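**Jirnby Community Choir to sing somewhere warm at last**

Jirnby Community Choir has been given a grant of £2275 to stage its winter concert indoors, in a hall with working radiators. Members have greeted the news with joy and, in the case of the basses, mild suspicion.

The money comes from the Cleta Fund for Amateur Music, which received 241 applications this year and said yes to 13 of them. The choir had applied four times before. Its earlier bids were turned down for being too short, too long, a day late and, in one memorable year, addressed to a different fund.

The concert will take place in December at Valdovinos Hall, which seats more people than the choir has ever sung to in one evening. Last winter's performance was held in the covered market, where the audience kept their gloves on to clap and the second half was dropped by general agreement.

### What we're singing

The programme opens with a set of carols most people know and closes with one that most people think they know until the third verse. In between comes *The Citico Songs*, a new piece in five short movements written for choir, piano and one patient clarinet. It is sung partly in Latin. The altos would like it known that they learned theirs first.

The grant covers hall hire, sheet music, piano tuning and the printing of 1000 leaflets. These replace last year's leaflets, which gave the correct date and the wrong town.

Rehearsals have already begun and are going well, allowing for the sopranos' habit of reaching the end of a piece slightly ahead of everyone else. Tea is served at the break and biscuits are limited to two each, a rule brought in after the spring term.

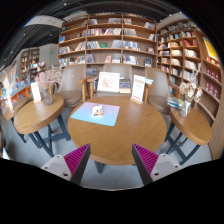 ### Join us

The choir has room for new voices in every section and a great deal of room among the tenors. There is no audition. Reading music is useful, though several long-standing members have managed without it by standing next to somebody who can.

Rehearsals are every Tuesday at 7.30pm in the Jirnby Reading Room. The first two sessions are free, after which there is a small termly subscription. Please use the side door, as the front one sticks.

### Tickets

Tickets go on sale next month from the Reading Room and on the night, if any are left. Under-16s get in free with a paying adult. Mince pies will be sold in the interval and are not covered by the grant.

**Ends**

**Notes to editors**

- Jirnby Community Choir is an unpaid, mixed-voice choir open to all adults.
- Press seats are available on request. They are the same as the other seats.
- The choir is not connected to Jirnby Choral Society, and both groups prefer it that way.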